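How to set up small black boxes and trays on a white table so you can find stuff again

Quick one. Got a drawer full of little boxes and shallow trays, half of them with bits in, no idea what's what? Same. This is how I sort mine now.

What you need

A big plain table, white if you have one. Dark boxes on a dark desk just vanish.
A few small rectangular boxes. Mine are Kosix, black, bought in Toledo.
Shallow open trays.
Paper tape and a marker.

Step 1. Clear the table

Everything off. Mugs, mail, chargers. Wipe it, let it dry. Then only the box and tray you're working on go down, near the middle, long sides running the same way. Don't bring the whole pile over at once — I did that in June and lost an evening. 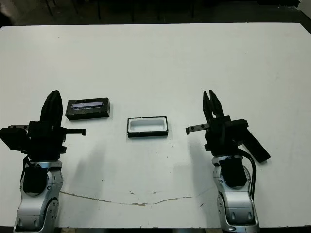 What if my table is too small?

Work in batches. Put two pieces out, finish them, move them to a shelf, then bring the next two. A cleared kitchen counter is fine too.

Step 2. Box or tray?

Trays are for things you grab all the time. Clips, fuses, pencil stubs. Boxes are for things you want kept together but don't need every day. If you can't decide, tray first. You'll know in a week.

Pale inside is best, whatever the outside color. Small dark screws dissapear against a black bottom. If yours are dark all through, cut a piece of white card and drop it in. 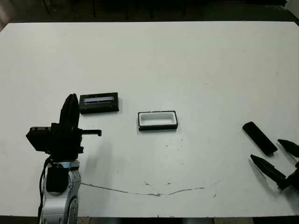

Cut the card a hair short on one side so you can get a fingernail under it later. No glue. Glue is a pain when the card gets grubby.

Step 3. Fill

One kind of thing per tray. Up to 12 big pieces or whatever fits in a single layer, then stop. If it's heaped you'll be digging. Leftovers go in a box with a label.

Step 4. Label

Tape on the short end, the end that faces out on the shelf. Short words. "Hooks" not "misc hardware for hall". I number mine as well but only go up to 6, after that I forget what the numbers meant.
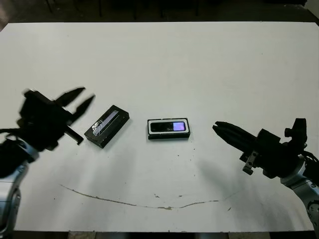

Write before you stick. Marker on tape that's already on a box comes out wobbly. And press the corners down hard or they curl.

Step 5. Put away

Trays at elbow height, boxes above or below. Leave a finger gap between them so they slide out. My shelf is a Nakier, bit narrow, so the trays go in end first. Measure yours before you you buy anything.

Redo it when a tray won't take one more thing. Takes me 12 minutes now.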